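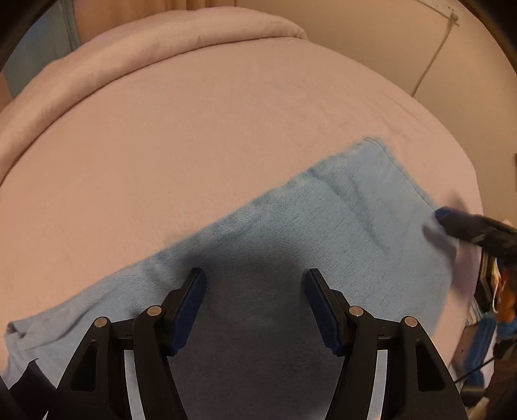
15 June 2020

Towels again. I have now read the Inskip booklet twice, the one Pauline Sowerby passed on to me with such a solemn face, and I still can't see why folding a bath towel in thirds the long way should change my life. It says the cupboard will "breathe." My cupboard has a pipe in it and a door that sticks. It has never shown any sign of breathing.

I gave it a fair try, though. Blue towel on the bed, laid out flat on the pink sheet, corners pulled, the whole business. The booklet wants you to smooth from the middle outward until there are no wrinkles. There are always wrinkles. That old blue one has gone soft and pale and has a crease down it that I don't believe any amount of smoothing will shift. Page 5 says a crease is "a memory of a careless fold." I have been folding towels since before whoever wrote that was born.

Also, why the bed? You have to make it first, or else you're laying clean laundry on a heap of blankets. So that's one chore added before the first one starts. I'd rolled the duvet back off the fitted sheet and then thought, well, now I'm doing the bed too.

Called Lorraine Bunting after lunch. She swears by the thirds and says she got a whole shelf back. I asked what she put on the shelf and she said more towels. Ifeoma rolls hers, like in a hotel, and claims they dry you better, which I do not accept for one minute.

Did the blue one three ways in the end. Thirds, then in half: too tall for the shelf. Rolled: came undone when I let go of it. My way, half and half and half again: fits, as it has since April when I cleared the cupboard out. I left it like that and did the hand towels the same.

Pauline will want to know how I got on. I may say I'm still reading.

Need pillowcases out of the dryer before bed, and the clean top sheet is still downstairs. Leftover soup for supper, a bit salty.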